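Patano: Segmenting Hand-Held Gripper Recordings Without Losing Our Minds

Student project report, perception and tooling group

1. What we set out to do

The plan in the proposal was ambitious. We were going to train a grasping policy from wrist-view video, run it on the arm, and have it tidy a table by the end of the term. What we ended up writing was a program that decides where one grasp stops and the next begins. Our supervisor, Teodoro Montoya, had written "scope?" in the margin of the proposal, and we had taken it as a compliment.

The program is called Patano. It reads the recordings made with the hand-held gripper, cuts them into episodes, and gives each episode a label: approach, close, carry, release, or junk. Junk was added in the second week and has been our most popular category ever since.

2. Data

We had 2771 clips. After throwing out duplicates and files whose timestamps ran backwards, 1654 remained. The timestamps ran backwards because one of us had written the merge script at 2 a.m. and sorted the file names as text, so that clip 10 came before clip 9. The same one of us is writing this section.

The objects are household things and toys on a white sheet. The sheet was supposed to make segmentation easy. It does, until the object is also white, and then the mask has very little to hold on to except a shadow and whatever dark or colored parts the object happens to have.

3. Finding the object

The first version used a brightness threshold. It was fast and it was eight lines long, and for dark objects it worked well enough that we stopped looking for problems. On pale plush it returned the ears and paws as separate objects and discarded the body as background. Worse, it was very sure about the gripper fingers, which are matte black and always in view, and it nominated them as the thing to be grasped in clip after clip.

We fixed the fingers first. They enter the view from the same places every time, so a fixed mask covers most of them, and a second mask scaled by the opening width covers the rest. For the body we moved to a small learned model, named Dirkier in our repository for reasons lost to the chat history. It takes color, edges and a texture channel. The texture channel was what helped: fur is fuzzy and the sheet is smooth, even when both are white.
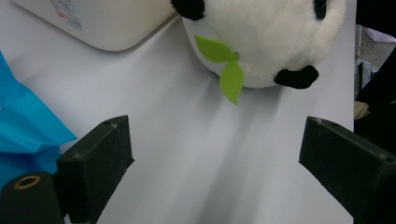 Filip asked in the code review whether we had tried the texture channel with the color turned off, and whether the width estimate was being read before or after smoothing, as the config file says one thing and the loader does the other. We had not tried it. The width was being read after smoothing in training and before smoothing everywhere else. We have fixed the loader and thanked the reviewer, in that order.

With color off, the model still found the bodies of most plush toys but started to wander onto folds in the sheet. We kept color on.

4. Cutting the episodes

An episode starts when the opening width begins to shrink with an object mask in front of the fingers, and ends when the width grows again and stays grown for 16 frames. We arrived at 16 by trying other numbers and disliking them. A shorter window splits one grasp into several whenever the operator hesitates. A longer one glues neighbors together, and the planner then learns that picking up a toy naturally includes putting it down and picking up something else.

Wide-open views with the object just out of reach gave us the most arguments. Approach, or junk? We settled on approach if the mask grows over the following frames, and junk if it doesn't. This rule is crude, and it ended a discussion that had used up over two lab sessions.

5. What does not work

Crumpled shiny plastic still confuses the mask, and its highlights come out as small objects of their own. Anything past the edge of the sheet is cropped before the model sees it — a decision we describe as "workspace calibration" in the slides.

The labeling tool, Poltska, has no undo button. It has a button that says Undo, which saves the file.

6. Remaining work

The export to the policy format runs but drops the last frame of each episode. The arm was not used. It is booked again for July, and the proposal for that slot is one page long, with the word "tidy" taken out.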